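4 May 2018

Spent the morning on the laundry rules again. Ga-eun Ma wants them down to one page before the next group starts at Skorenora, and right now they run to three. I cut the part about naming files, which belongs in the other handbook, and most of the part about charging.

The rule we argued over was the one about reaching in. The draft says no hands inside the arm's reach while the motors are on. Bok-nam Wang says people will break that the first time a sock falls on the floor, and he is right, I have done it myself. So the new wording is: press stop, say "stopped" out loud, wait for the other person to say it back, then reach. It takes a few seconds. Ah-rin Ban tried it with me after lunch and we both forgot to say it back the first time.

Second change is the speed limit near the washer. I had 1000 millimeters a second written in from an old sheet and could not find out who picked it. We are going to 800 for everything within reach of the door. Seon-mi Yeon asked for a lower number still, but the long runs already go past dinner. I told her we would look at the log in a month.

Third, the drum. Nothing goes in until one person has looked inside and turned it by hand. In February we ran a whole set with a towel left in from the day before and had to throw the set out. Also the machine is unplugged at the wall for all loading practice. The door lock is not a safety device and I put that in its own sentence.

I pasted one picture into the loading section, next to the rule about holding cloth from the top and letting it hang clear before it goes near the opening.
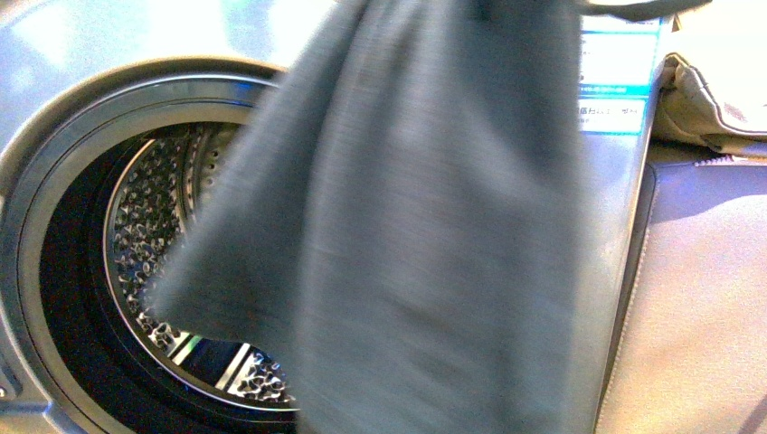
Gray cloth held from above, in front of the open drum.

Ha-rang Song read the page at five and marked two places where I had written "should" and meant "must." Fixed both. He also wants a line on who signs off when only two people are in. I don't have an answer for that yet. Will ask Ga-eun tomorrow.

Still to do: print it big enough to read from the stop button, take down the old sheet, buy tape. Home by seven, noodles, bed early.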